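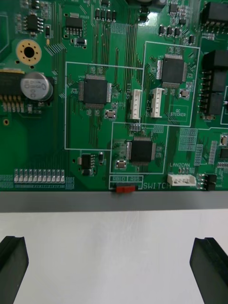

**flenside_mike**
Does anyone still wash boards after hand rework? We switched to no-clean flux in March and my lead says to stop washing. I still see white residue near the fine-pitch parts.

**Prinero**
No-clean means leave it. A half-done wash is worse than none, it spreads the residue under the chips.

**solderwick**
Disagree. I wash everything that gets conformal coating. Had 2 boards peel last year and both were unwashed.

**Prinero**
What coating? Acrylic over no-clean has been fine for me for five years.

**solderwick**
Urethane. Pickier stuff -- maybe that's the difference.

**tallow38**
Use fresh IPA and a clean brush, then rinse with more IPA. Most white residue I run into is from people skipping the rinse. I give it 20 minutes to dry before I look at it again.

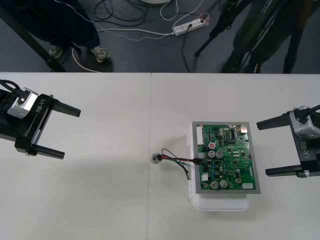
*Green board on the white table*

**flenside_mike**
I was skipping the rinse. Will try that on the next batch and ask what coating we use.

**Prinero**
Check the flux data sheet too. Some of them want a saponifier and IPA won't do much.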